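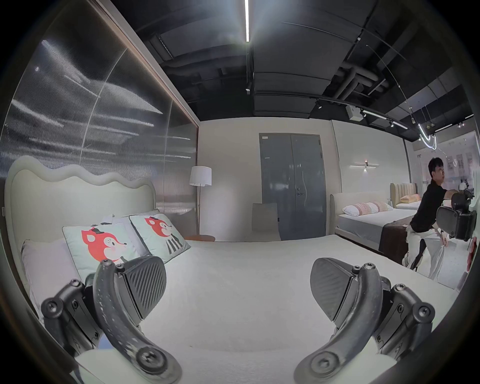
Room Safety Checklist -- Westley House, Room 8
Checked by: Gavin Sutherland
Month: December

1. Door and exit
Gray double door, lever handle. Opens fully, latch catches. OK.
Comment: Keep the chair at least a full door width back. It tends to drift toward the door when people sit down to put shoes on.

2. Floor lamp
Stable on its base, shade tight. OK.
Comment: Cord runs behind the side table -- tape it down before the next stay. Bulb replaced, Levix, stock no. 3086. 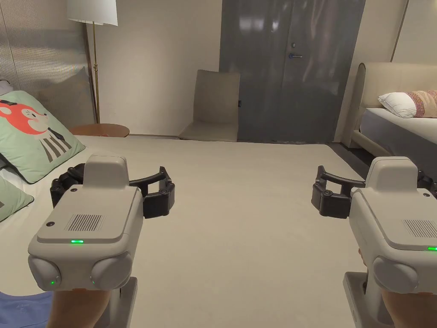

The tape is in the supply closet on the second floor. Use the flat kind, as the round cord covers lift at the ends.

3. Ribbed partition
No cracks or chips found. Top rail firm. OK.

4. Beds and headboards
Frames level, no loose bolts. Headboard by the partition moves slightly when pushed.
Comment: Tighten. Work order 383 sent to MacKinnon.

5. Bedding and cushions
Seams checked on the green cushions, no filling coming out. OK.
Comment: Clear clothing off the bed before stripping the sheet.

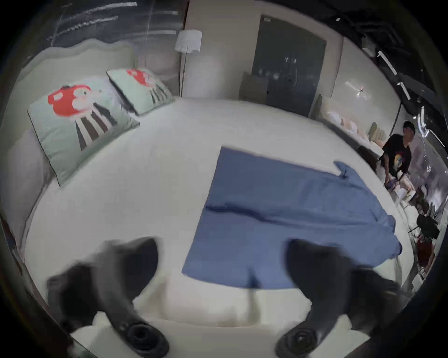 Item 5: blue cloth on the white sheet, cushions at the headboard.

6. Carpet
Edges flat at the doorway. OK.

Recheck item 4 after repair.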